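Vasseur lab at Vandville teaches two robot arms to wait their turn

Vandville, October — Researchers at the Vasseur lab in Vandville have published a method that lets a pair of robot arms tidy glassware on to a tray without first being told which arm does what. The arms are still slower than anyone with a dinner party to clear up after. The lab considers this a matter for another paper.

The method is called Lido. Most two-armed systems rely on a fixed script, in which the left arm handles the left side of the table, the right arm handles the right, and the middle is a source of regret. Lido drops the script. Before each move, each arm makes a bid for the cup it thinks it can reach with the least fuss, and the lower bidder goes first. The other holds still, a skill that took longer to teach than grasping did.

The policy was trained on 165 demonstrations, all recorded by people steering the arms by hand. In testing it ran 100 trials with mixed cups and tumblers, and collisions between the arms fell to 3. The same arms running a fixed script managed 205 collisions in an equal number of trials, several of them with great conviction.

Clear glass remains the hard part. Cameras tend to see straight through it to whatever lies behind, and the lab chose a veined marble surface and patterned wallpaper for the test cell so that whatever lies behind would be as unhelpful as possible. Each arm's decisions draw on a close view from its own wrist as well as a fixed view of the whole cell.

Lido at work in the Vandville cell, with the pink tray and its surroundings: 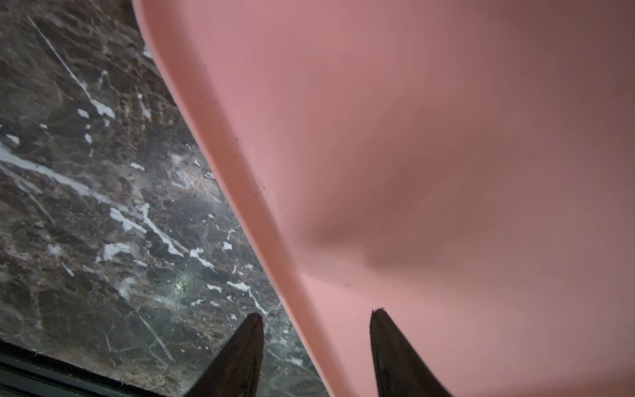
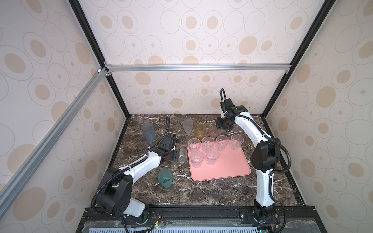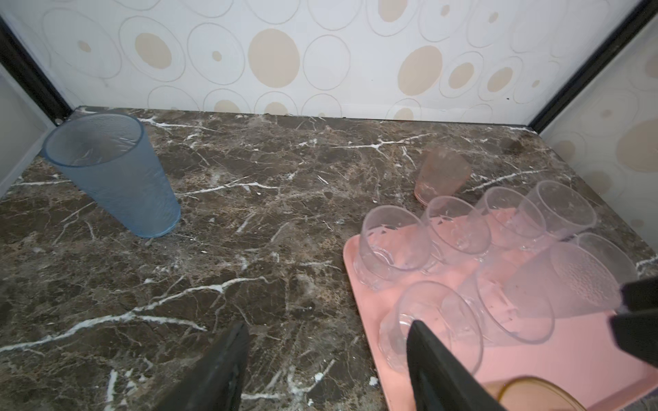 What it cannot do yet

Lido does not stack, and it has no opinion on saucers. It also struggles when a cup is lying on its side, where both arms tend to bid high and then wait politely for each other. A time limit now breaks the deadlock, though the lab would prefer something more elegant.

Availability

The paper, the training code and the full set of demonstrations are free to download from the Vasseur lab's website. A version for the Galtau simulator will follow, for groups that would like to try the method before risking their own glasses.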